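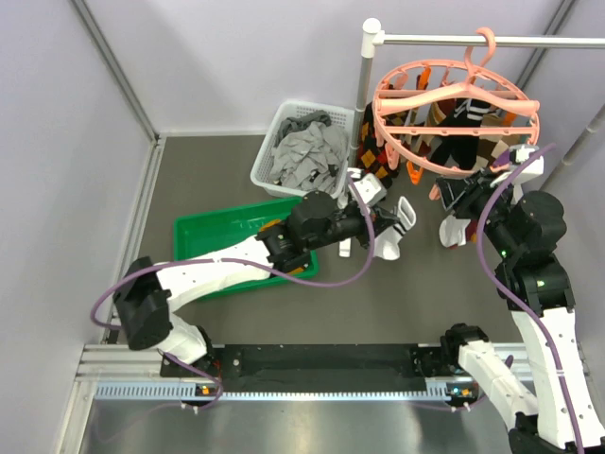 Nivmont Help Board > Jewellery and Keepsakes > Repairs and care

Can a loose stone cameo be reset without replacing the whole mount?

Posted by Ruoxi Han, 26 April 2023

Hello everyone, and sorry in advance for the length of this one. My grandmother left me a hardstone cameo brooch, a woman's profile in white on a brown ground, and I've worn it on my winter coat most days since Easter. Last week I felt it click when I pressed on it, and now if I hold it to my ear and give it the tiniest shake I can hear it shifting in the setting. The rim is a thin band of gold folded over the edge all the way round, and on the lower left it has lifted enough to catch on my scarf.

I took it to a shop in Plomdale and the fellow there was very kind, but he said the rim was worn out and he would sooner make a new mount altogether. I'd really rather keep the old one. There's a little engraving on the back, my great-grandmother's initials, and the pin has a funny old C catch that I'm fond of even though it scares me a bit. He quoted $85 just to take it apart and look, with the new mount on top of that.

Is it normal to have to replace the lot? And is there anything I can do in the meantime to keep the stone from falling out? My sister suggested a dab of superglue and I thought I had better ask first!

Sombat Klinhom
Member, Plomdale

Please don't glue it, Ruoxi! I say that with love, having spent many an evening picking old glue out of other people's brooches. Superglue can leave a white bloom on the stone and the metal, and it makes the next person's job slower and your bill bigger.

What you have is a rubbed-over setting (some people call it a bezel), and a lifted section can very often be pushed back down by someone with a steady hand and a burnisher. If the gold has worn really thin in one spot, a jeweller can take the stone out and solder in a short piece of new gold there, leaving the back plate with your initials exactly as it is. I did one for a neighbour last April with 2 thin patches and you'd have to know where to look. The stone does need to come out before any soldering, so ask about that before you hand it over. Any decent repairer will be happy to tell you.

It's worth asking whether it's truly stone, too. Shell cameos look similar and they're a good deal more fragile, so the pressure used on the rim matters. Hold it up to a lamp: shell usually glows a bit, and the back tends to be slightly hollow. Agate can let some light through as well, mind you, so have the jeweller check it under a loupe.

For now, take it off your coat, wrap it in soft tissue and keep it face up in a small box with a snug lid. No ultrasonic cleaner and no soaking. As for the C catch, you can have a small safety chain added without touching the original pin, and I'd do it at the same visit.

gran_of_74
New member

had mine done at Prasertsri, they kept the old mount and it was no trouble at all. took 2 weeks. cant remember what I paid sorry

Grukano
Regular

I'd get a second quote, dear. Some shops just don't care for old work and would sooner start fresh, and there's no harm in that, but it doesn't mean your brooch can't be saved. Ask for somebody who does antique repairs in particular, and take a few clear photos of the front, back and that engraving before you leave it anywhere. My mum's cameo was reset years ago and she still wears it to church. Do come back and let us know how you get on, I'd love to hear what the initials are!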